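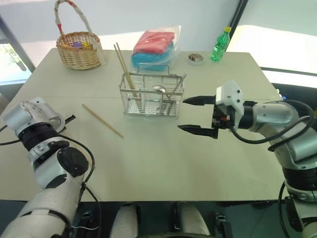

Eifion Jarman

Search this site Search Go

Casual table setters and sorters wanted – Lellinine Supper Room

We need people. Season starts in October and we're short already. Casual work, evenings mostly, a few lunches. No experience needed if you're tidy and can get along with others.

What the job is. Cutlery, mainly. Every table gets a wire caddy with chopsticks and spoons stood up in it. Chopsticks in pairs, please, no strays left lying on the table. Spoons wiped and checked before they go in. Then the cloths – they get folded and bagged by colour – and the baskets, and the sauce bottles wiped down and lined up at the back. After service it all happens again the other way round.

Sounds easy. It is easy, for the first 15 minutes. A full night is 70 seats and the room has to be reset between sittings, so you need to be quick and still have a bit of care left at the end.

You'd be good at this if you:
- notice an odd chopstick from across the room
- don't mind doing the same thing over and over
- can stand for a five hour shift
- turn up when you said you would

Shifts are shared between our two rooms, Lellinine and the smaller one at Eynon. You'll be asked which one you prefer, can't promise you'll get it. Meal provided. Black shoes, closed toe. We supply the apron. Parking behind the Eynon room is tight so come by bus if you can.
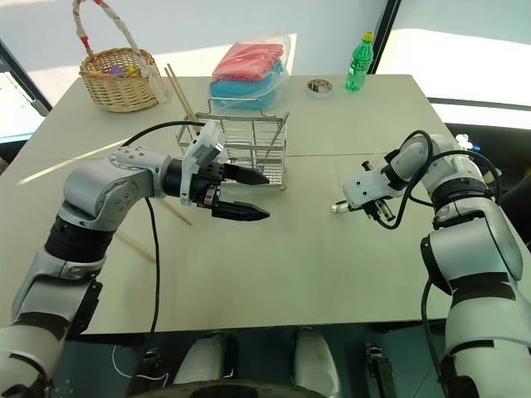
Hender did last season with us and wants it mentioned that the chopsticks take longer than the spoons, much longer, becuase people pair them up without looking and you end up with one long and one short. Do them first, while you're fresh.

Fair point. We'll show you all that at the trial shift anyway. It's paid, same rate as the rest, and you'll be working alongside someone who knows the room. Bring a pen for the forms.

A word on spoons. Hold it by the handle, look at the back of the bowl in the light. Smears and dried water spots show up there first. If it's marked it goes back to the sink – don't give it a rub on your apron and hope for the best. Same goes for anything thats been on the floor.

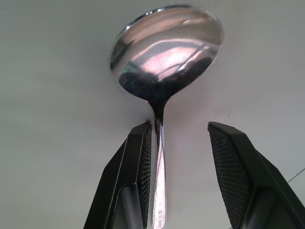

How to apply

Drop a note in at the front desk at Lellinine or leave your name with the Kerix office upstairs. Tell us:
- your name and a phone number
- which nights you can't do
- any food or hospitality work you've done, even school fete stuff

No cover letter. We've got 12 places and we fill them as people come in. Closes 15th May. Trial shifts will be the week after, we'll ring you with a time.

Share this 5 shares 12 comments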